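Furnival Building – Room Safety Inspection
Ground Floor Workroom, Ceiling and Overhead Services

Date of inspection: 19 August 2019
Inspected by: Gemma Whiteley, Facilities Safety
Accompanied by: Bradley Bainbridge, Building Services
Report to: Dorothy Greenwood, Site Manager

Ratings: S = Satisfactory, A = Attention needed, U = Unsatisfactory, N = Not inspected

Scope
This inspection covers the ceiling, overhead lighting, air supply and general access in the workroom. Floor-level electrical outlets are tested under a separate schedule held by Building Services. Items carried over from the previous inspection are marked (C).

Section 1. Lighting

1.1 All fixed lights operating – S
1.2 Light level adequate for close work – S
Comment: Meter reading at the center bench was over 300 lux with the blinds closed. The bench along the corridor wall was lower but acceptable.
1.3 Glare controlled – A (C)
Comment: Two members of staff reported glare when looking up from seated work. Building Services to price diffusers from Jostier and report back to the Site Manager.
1.4 Fixtures secure, no loose covers – S
Comment: Checked from a stepladder. One cover clip was replaced during the inspection.
1.5 Emergency lighting tested – S
Comment: Test log signed by L. Haslam. Entries are complete, but the log should be kept in the room and not in the Casilcombe office.

Section 2. Ceiling and air supply

2.1 Ceiling panels in place and free of stains – A
Comment: One panel near the door has a faint brown mark. It was dry to the touch. Mark the edge in pencil, date it, and check again in 10 days.
2.2 Vents clean and unobstructed – A
Comment: Dust found on the vent grille. Clean before the next inspection.
2.3 Overhead runs properly supported – S
Comment: Hangers checked by hand at both ends. The middle section was inspected from the floor only.
2.4 Nothing stored on or hung from overhead services – S
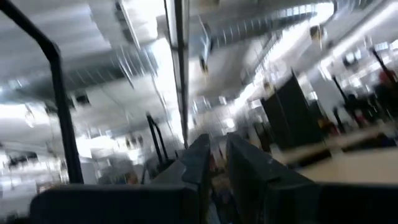
Section 2 – ceiling, with long light strip and lit area to the right.

Section 3. Access and clearances

3.1 Main exit clear – S
3.2 Exit sign visible from all work positions – S
Comment: Mr. Havlíček asked whether a second sign is required by the storage bay. It is not required under the present layout. The question should be raised again if the shelving is moved.
3.3 Clear space kept below ceiling at storage shelving – U
Comment: Cartons marked Nusar were stacked to within 12 inches of the ceiling on the end bay. The site rule is 18 inches. The top row was taken down while the inspectors were present. Staff using the bay are to be reminded in writing.
3.4 Stepladder in good condition and tagged – A
Comment: Ladder is sound. The tag is out of date and must be renewed before the ladder is used again for routine work.
3.5 Fire extinguisher in place and in date – S

Section 4. Actions

Action 1 – Obtain price for light diffusers (1.3). B. Bainbridge.
Action 2 – Recheck marked ceiling panel (2.1). G. Whiteley.
Action 3 – Clean vent grille (2.2). Building Services.
Action 4 – Written reminder on storage height (3.3). D. Greenwood.
Action 5 – Renew stepladder tag (3.4). B. Bainbridge. Ladder withdrawn until complete.

Overall rating: Attention needed. The room may remain in use. A follow-up visit limited to items 2.1, 3.3 and 3.4 will be made within 3 weeks.

Signed: G. Whiteley
Copy to: V. Havlíček, L. Haslam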